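Pulard moves footwear returns to new packing standard

Online footwear retailer Pulard has changed the way returned shoes are checked, repacked and put back on the shelf at its Vokano warehouse. The new procedure took effect on Monday and applies to all boxed shoes in adult sizes. Children's shoes and boots will be added in April.

Under the old procedure, a returned pair was inspected at one desk, repacked at a second and labeled at a third. Box and shoes could be separated for several hours. In the last quarter before the change, the warehouse logged 156 pairs that went back into stock in the wrong box, most of them off by half a size. A further 131 pairs were held because the original box was too damaged to resell.

The revised procedure keeps the pair and its box together at a single desk from opening to closing. The operator reads the size from the end label first, then compares it with the size printed inside each shoe. Only after both shoes match is the return entered in the stock system.

"The label is the part that matters," said Mieke Vanhove, who manages returns at the site. "If the box says 7.5 and the left shoe says 8, the pair stops there. Before, it could travel another two desks before anyone looked inside."

Boxes with a cut-out handhold get a separate check. The cardboard around the notch is the first place to tear when boxes are pulled from a tight shelf, and a tear longer than the width of a thumb now means a replacement box. The red Nike Court Royale box, labeled 7.5, has its semicircular notch in the upper front edge, with a white sneaker showing through the opening. 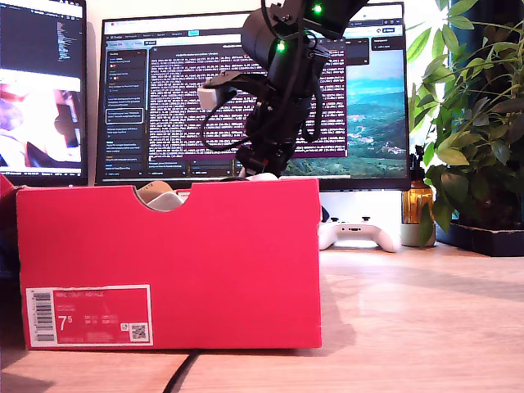
What changes at the desk

Shoes are packed heel to toe, soles facing the long sides of the box. Tissue goes back in if it is clean and dry; otherwise a fresh sheet is used. Loose items such as spare laces and desiccant bags are placed on top of the tissue, where the next person to open the box will find them. The lid goes on last, after the label has been scanned.

Labels are no longer covered with return stickers. Stickers left a residue on coated cardboard and in many cases took the barcode with them when removed. Return references are now printed on a paper band around the closed box. The bands are supplied by De Smet in a single width that fits all but the largest boxes.

Each desk handles one box at a time. Incoming boxes wait on the left and finished boxes leave on the right. Ruben Van Wijk, who drew up the desk layout, said the rule was tested for 7 weeks before the full change. The trial desk processed an average of 141 pairs per shift - slightly fewer than the old three-desk line, but with fewer pairs sent back for a second check.

Pulard did not give a target for the coming season. Vanhove said the figures would be reviewed once children's sizes had been running for a month.

Customers do not need to do anything differently, although the company repeats its request that shoe boxes be sent inside an outer carton. Tape applied directly to a shoe box counts as damage under the new standard. Replacement boxes are plain gray and carry a printed copy of the original size label.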